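**Flasalberg library extension – anyone been inside yet?**

**mortar_joint** – 28th April

Walked through the new wing at Flasalberg this morning. From the street I was ready to dislike it. The renderings showed a glass box dropped on a hillside and that's more or less what got built. Inside it works better than I expected. The reading room steps down the slope in 3 levels and you can see the valley from nearly every seat. Has anyone else gone? I'd like to hear from people who use it for work.

**hk_drafts**

I went in October when the shell was open for a tour. The stair was the best part then. My worry was the west glass. The architect (Zihan Li) said the overhang would handle the late sun, but it looked short to me.

**mortar_joint**

The overhang is still short. They've added fabric blinds inside, which were not in any drawing I saw. Half of them were down at 10 in the morning.

**pellworth**

Blinds on a west wall in the morning means the staff have given up adjusting them. Same thing happened at the Brenov town hall. The competition image sells the view, then the view gets covered up for good. I don't see why these projects keep winning.

**slopeside**

I disagree, pellworth. Brenov has no overhang at all and the glass is older. I've worked at Flasalberg 5 afternoons now and I was comfortable without the blinds until quite late. The lower level is the one to pick. The tables down there are a pale wood, and they're big enough to spread out a full drawing set.

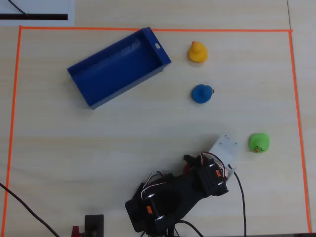
*Light wood tabletop with orange tape, a blue tray and rubber ducks.*

**hk_drafts**

Good to see the grain. I like that tone of wood. Do you know who made the furniture?

**slopeside**

Nakholm, according to the opening booklet. They did the shelving too.

**pellworth**

Fine, the furniture is nice. My point was about the building. A library needs even light, and a hillside facing west is the hardest place to get it. The old reading room had north windows and it cost nothing to run.

**mortar_joint**

The old room also had 60 seats and a leaking roof. I agree on the light though. I asked at the desk whether the blinds are permanent – they said the office has promised a second look after the first summer.

**hk_drafts**

Li's firm did go back and add outside louvers on the school job, so it's possible. It took them two years.

**pellworth**

Two years of blinds, then. I'll visit before I say anything else. Is the lower entrance open, or do you still have to go around by the parking lot?

**slopeside**

Lower entrance is open until six. The path is steep and the handrail stops before the last few steps, so watch that if it's icy.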